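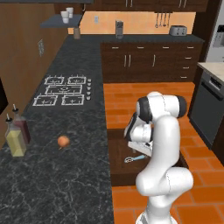
A light blue utensil on dark brown wood, with orange floor tiles around it.

Home | Stories | Submit | Archive

THE WATER AT SKELLACH
By the author of "Low Season"
Posted in September
80 shares | 2 comments

The leaflet said the spring at Skellach had cured a bishop, a blind pony and a woman with a growth. It did not say which bishop. I asked the girl at the till and she said it was a long time ago, and would I like the small bottle or the large.

I bought the small. It was my sister's money, and she had given it to me on the understanding that I would get the large, but I had been a water inspector for most of my working life and there are limits.

My sister had not walked properly since the spring. The hospital in Sitthorpe had scanned her twice and found nothing it cared to name. They gave her a stick and a sheet of exercises with a drawing of a man on it. She did the exercises for a fortnight. After that she began to read things, and one of the things she read was the leaflet.

"You don't have to believe in it," she said. "You only have to drive."

So I drove, and left her at the guest house with the window open, and walked up to have a look at the place before she could see it and get attached.

There was a queue. I hadn't expected one on a Monday. It ran from the wellhead down past the gift shop and along a wall where people had stuck bits of paper into the gaps between the stones. I read a few. You aren't supposed to, but they weren't addressed to anyone I'd met. One asked for a son's exam results. One said only "the knee, please".

The man in front of me had come from a good way off and had a carrier bag full of empty bottles. He told me the water had brought back his sense of smell. I asked how long he'd been without it. Since a cold, he said. I asked how long after the cold it had come back. He looked at me as though I had asked him what he earned.

At the wellhead there was a brass tap and a sign asking for a donation. I knew the tap. I don't mean the pattern, though I knew that too. I mean I could tell from the way it coughed before it ran that there was a pump behind it. A spring doesn't cough. I filled my little bottle, put a coin in the box so the man behind wouldn't stare, and followed the pipe.

It wasn't hard. They had buried it for the first few yards and then somebody had got tired. It came up behind the toilets, went along a hedge and into a brick shed with a padlock that hadn't been pushed shut. Inside was a pump, quite a good one, and a grey box with Kulex printed on the lid, and a meter. The meter read 2640. Beyond it the pipe went down through the floor, and I knew where it was going, having stood over enough holes in the road. It was going to join the main. The bishop's water came out of the same reservoir as the water in the guest house bath.

I stood there for some time feeling pleased with myself. I had been right at the bottom of the hill, right in the queue, and now I was right in a shed. It smelled of mice.

When I got back my sister was in the kitchen of the guest house, where guests weren't meant to go. The landlady, who had married into a family called Triantafyllou and kept the name after the husband left, was rolling out pastry and letting her talk.

"Well?" said my sister.

I put the bottle down by the flour. It looked like nothing much. It looked like what it was.

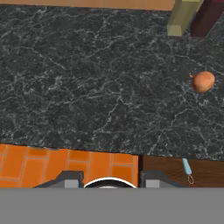
"That's the small one," she said.

"It's tap water," I said. "There's a pump in a shed. It comes off the main."

The landlady went on rolling. I watched her for some sign of surprise and there wasn't any. I suppose you can't live in a village that size and not know where the pipes go. I asked her straight out whether she had known, and she said her father-in-law had helped dig the trench, the summer the spring failed. They had had coaches booked.

"And nobody thought to say?"

"Say to who?" she said. "They'd come all that way."

I told her that was fraud. She agreed that it probably was. She asked if I ate rhubarb.

My sister had unscrewed the cap by now. She sniffed it, which annoyed me, as I had just explained there would be nothing to smell. Then she drank the lot, standing up, with one hand flat on the worktop to steady her, and set the bottle down and waited. The landlady stopped rolling. I'm sorry to say that I waited as well. I looked at her feet.

"No," said my sister, after a bit. "Nothing."

"Well, there you are."

"You could have got the large."

I said the large was the same water. She said she knew that, she wasn't deaf, she had heard me the first time. Then she took her stick from the back of the chair and went out to the garden. It took her a while. I have gone over it since, and I can't swear that she was any quicker than she had been that morning or any slower. I wasn't timing her. I ought to have been, if I was going to be that sort of man about it.

We were meant to leave after breakfast. She was up before me and had her coat on, and she asked if we might stop at the top of the village on the way out. I said the shop wouldn't be open. She said she didn't want the shop.

I parked by the wall and kept the engine running. She got out on her own and stood for a minute with her back to me, feeling along the stones for a gap. She had a piece of paper folded very small. When she got back in I asked what she'd put.

"You can go and read it," she said. "You read the others."

I put the car in gear. There was a coach coming up the hill and I had to pull over to let it by.

2 comments | Share this story
Previous | Next | Back to Stories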